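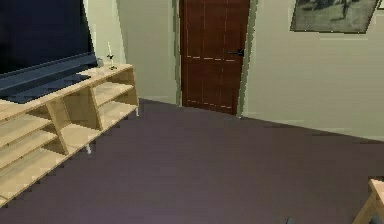

Figure 2. Television on a low wooden stand with open shelves, rendered interior.

4.2 Standby use in the living room

Households in the Kedik sample were metered for 90 days, beginning in April. Of the 194 homes that returned usable data, most had the television and its attached equipment on a single outlet, so the readings cover the group and cannot be split by device. Ortuño used the same approach in the Figueroa survey and reported the same limit.

Standby load was taken as the lowest hourly mean between 2 a.m. and 5 a.m. Homes where someone regularly watched television during those hours were dropped from this step but kept in the daily totals. Readings above 400 watts were checked by hand against the household diary. Several came from space heaters plugged into the metered outlet and were removed.

Income had little effect on standby load once the number of attached devices was included in the model. Tenants in the Grisa district had lower loads than owners, a difference Luangrath links to older set-top boxes being returned at the end of a lease. Our diaries did not record lease dates, and we could not test this.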